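Stistell is a word list and tagging set for furniture terms in Tetum, with English glosses. It is meant for spell checkers, catalog search and glossary lookup.

## Contents

- `terms.tsv`: 1,609 entries, one per line, UTF-8, tab separated
- `variants.tsv`: alternate spellings, keyed to `terms.tsv` by entry ID
- `sentences.txt`: 600 usage sentences, each with at least one listed term

Columns in `terms.tsv` are `id`, `headword`, `pos`, `gloss_en`, `class`, `source`. The `class` column takes one of 12 values, listed in `classes.md`. Empty cells are allowed only in `source`.

Portuguese loans keep the spelling used in the source catalog. Where a respelled form is also in use, it goes in `variants.tsv` and is not given its own ID. Part names (top, edge, drawer front, rail) are classed as `part` even when the same word can name a whole piece.

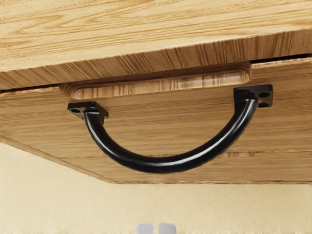
*Tabletop edge and drawer front, both class `part`.*

Compound headwords are stored with a plain space. Hyphenated forms from older lists were converted in release 7, and the old IDs were kept. Sorting is by code point, so accented initials come after `z`. Re-sort before printing.

## Sources

Most entries come from the Teixeira trade catalog and the Istard glossary. Overlapping entries were merged by hand. If the two glosses disagreed, the longer one was kept and the other moved to `notes.md`.

## Known problems

- Upholstery terms are thin.
- Some verbs are tagged `n` in the Istard portion.
- Regional labels are missing.

## License

CC BY 4.0 for the term files. Sentences are for non-commercial use only.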